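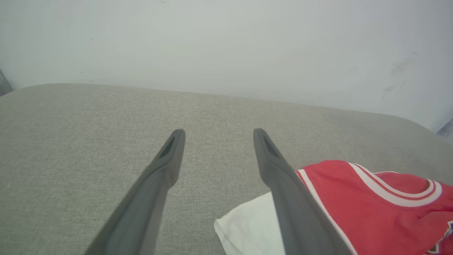 Ticket 835: Padov fingers drop thin fabric, Praltska fingers do not

Status: Open, waiting on parts
Component: gripper / wrist camera
Reported by: Agnese Vītola
Last updated: June, 4:40 pm
5 comments

Summary

We are comparing two finger sets on the same arm for picking up clothes and cloths from soft furniture. The Padov set is the dark gray one with the slot near each tip. The Praltska set is the older one with flat rubber pads. On the gray upholstered seat the Padov set loses single-layer fabric during the lift. Bunched fabric is fine with either set.

Setup

Arm and controller are the same for both sets. Controller is the Lynch box on the stock firmware. Wrist camera stays on its bracket and is not touched when fingers are swapped. Items are the red jersey and the white cloth, with the jersey partly over the cloth. Gripper opens wide over the seat before every attempt. Grip force is set at 21 newtons for both sets.

Steps to reproduce

1. Fit the Padov fingers and run the homing routine.
2. Put the cloth on the seat with one corner out on the bare gray fabric.
3. Lay the jersey over part of it.
4. Command a pick on the exposed corner of the cloth.
5. Lift 100 mm and hold.

Expected: cloth stays in the fingers through the hold.
Observed: fingers close, cloth comes up a short way, then slides out of the tips. The jersey, picked at a fold, holds.

Log

9:15 am. Ran the Praltska set first to get a baseline. Cloth and jersey both held. The pads leave a black smear on white fabric, which is a separate ticket.

10:05 am. Swapped to Padov. Jersey good. Cloth dropped on the first try and again on the repeat. Checked the finger screws, all tight.

10:30 am. Raised grip force one step. Same result. Put it back.

11:20 am. Looked at camera calibration in case we were closing beside the corner. The projected grasp point sits where it should on the cloth. Left calibration alone.

11:50 am. Lowered the approach so the tips press slightly into the seat before closing. This got the cloth to hold, but the tips also pinched the upholstery and the controller threw a load warning. I do not want to run it this way on anything with a loose cover.

1:10 pm. Tried the same pick on the bench top with no padding. Cloth held with Padov. So the problem needs the soft surface. My guess is that the seat gives way under the tips and the fingers close mostly on air, with only the edge of the cloth caught at the slots.

2:00 pm. Stuck a strip of grip tape across each slot. Cloth held on the seat at the normal approach height. The tape started to peel by the end of the session, so this is a test and should not be left on.

Comments

Lynch support: Please attach the controller log for the load warning. Is the closing speed the same for both finger sets?

Agnese Vītola: Log attached. Closing speed is the same, I copied the profile over and only changed the finger length.

Padov support: The slots are made to take an insert. The set ships with the soft inserts in a separate bag. Were they fitted?

Agnese Vītola: No. There was no bag in our box. Please send a pair. I will rerun the cloth picks on the seat with the inserts in and no tape.

Padov support: Inserts going out today. Clean the slots with alcohol before fitting, tape glue will stop them from seating.

Workaround for now

Use the Praltska fingers for single-layer fabric on padded surfaces. Padov can stay on for folded or bunched items. Do not use the low approach.

Still to do

- Fit inserts and repeat steps 1 to 5.
- Repeat with the Hakari fingers if the loan set arrives in time. Their mount needs the adapter plate, and the camera bracket may have to move, so redo calibration after fitting.
- Ask Lynch whether the load warning limit can be set per finger profile.
- Move the smear problem on the Praltska pads to its own ticket and link it.

Shares: 0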